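Arm drops the tall pieces but not the flat ones, student sorting project
Posted in Classroom Robotics, 3 replies, 881 views

pridcombe_lab

I help with a student project at Pridcombe. The students have an arm over a wooden board and a set of 3D-printed shapes in four colors. The task is to pull a named piece out of a pile on the left and set it down by itself somewhere in the open. The arm comes straight down with a long, narrow gripper. The control script is their own, written in Python, and it reads piece positions from a table they fill in by hand before each run.

Stars are fine. Cylinders are the problem. Out of 160 cylinder attempts they logged 94 good placements, and most of the bad ones happened at release. The piece gets where it's going and then tips over as the arm lifts away. They have already tried slowing down the move across the board and it made no difference. They would like to fix this before the showcase in July. Is it a gripper problem or a code problem?

Kamala Subramaniam

Probably the code, and probably the release height. If the piece is still above the wood when you let go, it lands on one edge of its base. A flat star doesn't care about a drop that small. A cylinder does.

Have them do this:

Jog the arm down by hand with a cylinder held until a slip of paper under it just drags. Write down that height.
Do the same near each corner of the board. If the numbers differ, the board isn't level with the arm base and one fixed height will never work.
Release, wait half a second, then go straight up. Don't let the script combine the lift with the next sideways move. Ours did that at Uvside for a whole semester and we blamed the printer.

Also check whether the students type in piece height from the drawing or measure the print. Ours came out shorter than drawn.

alcaraz_mike

could be the filament. we switched to Pristia and had less slipping. what speed are you running

pridcombe_lab

Thanks both. Kamala's paper test showed the far side of the board sitting lower than the near side, so the students shimmed it and entered a new height for cylinders. The pause is in too. They ran 24 more cylinder attempts this afternoon and lost two. Speed is the slowest setting, Mike. The red one at the board, with the rest of the set:
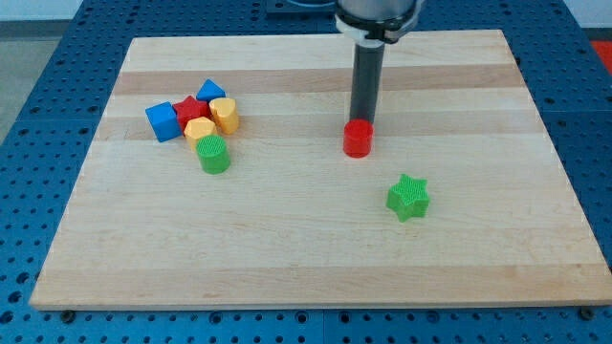
Tomas R. would still save a separate height for each shape, even with the board level. One shared number works until somebody reprints a piece, and then you are chasing the same fault again. Put the heights in the table next to the positions and make the students measure every new print before it goes in the box. For the two that still fell, look at the order of the runs. If both came late in the session, rerun the homing routine halfway through and compare.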